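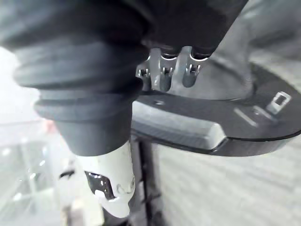 One student last term asked why we spend a whole session on market charters when most of them say the same thing. They mostly do, and the differences are small, so read slowly.

Week 4: Market towns

The Rorton charter dates from 1293. It grants a weekly market and a fair in November. Lestunham, 21 miles east, already had both, and its abbey objected in writing.

Points to note:
Tolls were charged on carts, not on people.
Bread and ale had fixed prices – grain did not.
Wullow never had a charter but held a market anyway.

A charter shows what was allowed. For what took place, use the court rolls (handout 3, entry 49 onward).

Reading: Değirmenci, chapter 2. Bring one page of notes on the Lestunham complaint. The map exercise moves to next week.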